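When a Robot Comes to Work in the Kitchen

Clumo is a company that cooks lunches for schools in the town of Priltlow. Every morning the cooks wash vegetables, stir sauces, fill boxes and clean many, many pans. Since July they also have two robot arms to help them.

What is automation?

Automation means that a machine does a job by itself, after people have told it how. A washing machine does this at home. In a kitchen the work is harder for a machine, for the reason that food is never exactly the same. One potato is big and the next one is small.

What do the robots do?

The arms at Clumo have only a few jobs. They move pans from one place to another, and they put empty bowls in a row. It does not sound like much! But a full pan is heavy, and the cooks used to lift pans for almost six hours a day. Their backs and shoulders hurt in the evening.

Does a robot know what a pan is?

Not like you do. You have seen pans since you were a baby. A robot must be taught where the pan is, how high the side of it is, and how strongly to hold it. If it holds too softly, the pan falls — if it holds too hard, something can bend. So people let it practice the same small movement again and again, and they change the program a little each time.
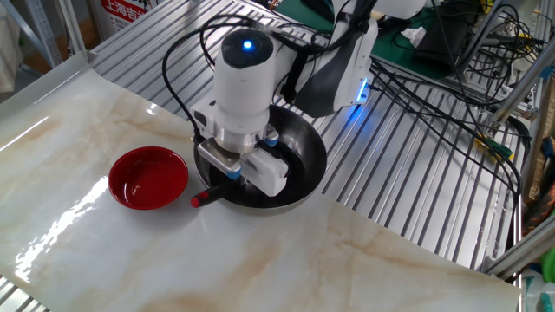 Automation changes the day of the workers too, and one of the cooks, Karabulut, said that the first weeks were not easy, that everybody had to learn new buttons and was a bit afraid to lose the job, and that now there is more time to taste the soup.

Did somebody lose the job?

At Clumo, no. Three of the cooks took a course and now they look after the robots. In other workplaces it can be different, and then people must look for new work. This is why workers and bosses should talk together before the machines arrive.

Words to remember

Gripper — the "hand" of a robot arm.
Program — the list of steps a machine follows.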